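Burgi Thaler
30/07/2019

I worked as a family resource coordinator in Lonport for most of my career. Last week a reader asked me how kinship care works when a grandmother or an uncle takes in a child. I'll answer in a thread, in pieces, between other things.

1/ Kinship care means a child lives with a relative, or sometimes a close family friend, instead of with a parent. Some of it goes through the foster care system. Most of it doesn't. A parent gets sick, goes to jail, loses an apartment, and the child goes to an aunt's place with a backpack.

2/ The money depends on which door you came in. A licensed foster home gets a monthly payment for the child. A relative who took the child in without a court case usually doesn't get that payment. Same child, same groceries, same school shoes.

3/ What that relative can often get is a "child-only" cash grant. It is counted on the child's income and not the caregiver's. It is small, and in our county it went up very little for a second child. Many people who qualify never apply.

4/ Some never hear of it. Others hear of it and are afraid. The grant application asks where the parents are, and the state may go after them for child support. If your daughter is trying to get back on her feet, you may not want to be the reason she gets a bill.

5/ Yurani Puma raised two nephews in the Endelero apartments and told me I could use her name. She went without the grant for the first year. She said, "I didn't want to turn my sister in to anybody. I wanted to feed the boys."

6/ She applied in September, after the older boy started at a new school and the fees came due. The form was 17 pages. She was sent home once for a birth certificate and once for proof that she was related to the mother.

7/ That second one trips up many families. You have to show the whole chain. If you're the mother's sister, that can mean the child's birth certificate, the mother's and your own. If one of those is from another country, plan on waiting. 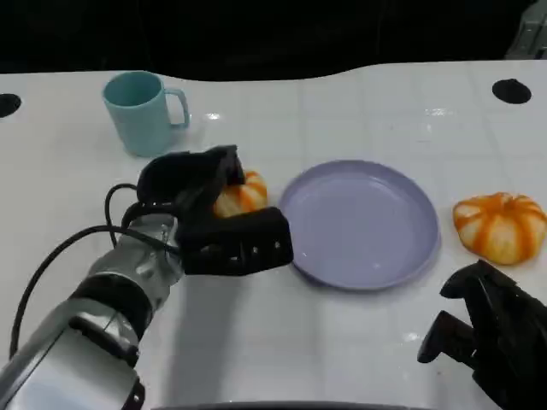 8/ Next is housing. If you live in a subsidized apartment, you are supposed to add the child to the lease. If the unit is then too small under the occupancy rules, you can be put on a transfer list. If you don't add the child, you are breaking the lease. I have seen people punished both ways.

9/ Senior housing is worse. Anas Khalaf's mother took in her granddaughter while living in a building for people over 62. The manager was polite and gave her 30 days. She found a place on the other side of town, at a higher rent, two buses from her doctor.

10/ School enrollment. Districts differ. Ours accepted a caregiver affidavit, a short form signed by the relative. Front office staff didn't always know that. I kept copies of the district's own policy in my bag and handed them over the counter many times.

11/ Medical consent is separate from school consent. A clinic may give a checkup on the strength of a parent's signed note and then refuse surgery on the same note. Ask the clinic what they will take before you need it – they usually have a form of their own.

12/ A question came in while I was typing: "Should relatives just get licensed, then?" Some should. Licensing brings the full payment and a caseworker. It also brings inspections, classes, background checks on every adult in the home, and rules about bedrooms. And in most cases the child has to be in state custody first.

13/ Think about that last part. To get help at the higher rate, a family may have to let the state take legal custody of a child who is already safe with family. Parents then have a court case, with a clock running on it. I never once told a family to do that without seeing a lawyer.

14/ Guardianship sits in the middle. A probate or family court gives the relative legal authority, and the parents keep some rights. It solves the school and doctor problems. It doesn't bring money by itself, except in certain cases that started in foster care.

15/ Ildikó Somogyi ran the legal clinic at the Kwok library branch and she wanted people to ask one thing before filing: how does this end? Some guardianships can be ended by the parent with a letter to the court. Others need a hearing. Grandparents were often surprised by one or the other.

16/ Numbers, for those who asked. In the last full year I worked, our office had 332 kinship families on its contact list. Of those, 311 had no foster care payment. I don't have good figures on the grant, and the office didn't track it well.

17/ What would help? A kinship navigator is a person whose whole job is to know these rules and sit next to you while you fill in the forms. Lonport had one, Ka-ming Leung, paid half time out of the Multeo fund. When the grant ran out the position went to a phone line with a recorded menu.

18/ Paying relatives at the foster rate without taking custody would help more. People tell me this would cost too much. The same people approve group home beds that cost several times as much per month.

19/ I would also drop the child support requirement for kinship grants, or at least let the caregiver opt out without having to prove danger. There is a "good cause" exception now. It is written for cases of violence, and the person deciding it may have never met you.

20/ If you are a relative caregiver reading this: keep a folder. Birth certificates, shot records, any note from the parent with a date on it, names of everyone you spoke to at the office. If you are denied, ask for the denial in writing and look for the appeal deadline – it is usually on the back.

21/ Rules differ by state and sometimes by county, so check mine against yours. Legal aid offices often take guardianship questions at no charge. I'll answer replies tomorrow morning, except the ones about custody fights between parents, which I don't know enough about.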